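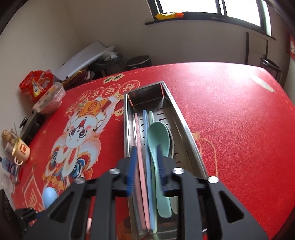

My mother kept the New Year table dressed for weeks, long after the guests had gone home, and I've turned out just the same. Come January the red cloth with the lion-dance rabbit goes on, and every meal after that feels a little like a party, even if it's only noodles.
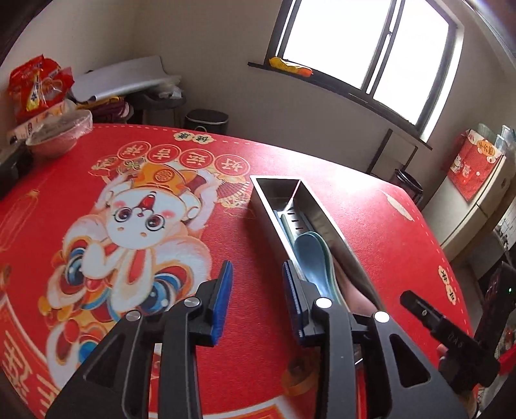 Pastel spoons and chopsticks look so cheerful against all that red! I stand mine in a long steel drainer with slots, which fits nicely down the middle once the snacks are pushed aside. My neighbor Boris Nikolaidis swears by a drawer, but he eats alone, and I like my spoons where people can reach them.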